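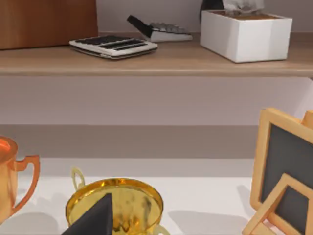

List: Jotano-users
Date: 3 Sep 2022
Subject: Re: teleop demos, trophy task

> The Udance import keeps 29 of our 44 demos. Does the
> filter drop any episode with a pause in it?

Yes, if the pause exceeds 2 seconds. Raise the limit in the config and import again.

Two checks first:

1. Reset the layout between demos. The copper trophy goes beside the potted plant, with the calculator nearer the operator.

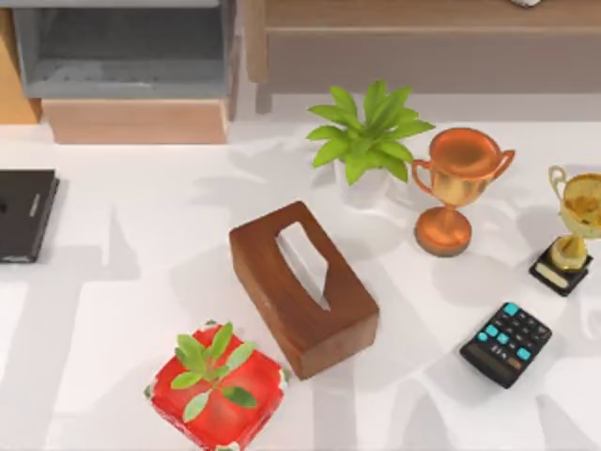 2. Log gripper width at every step. Astitz replay fails without it.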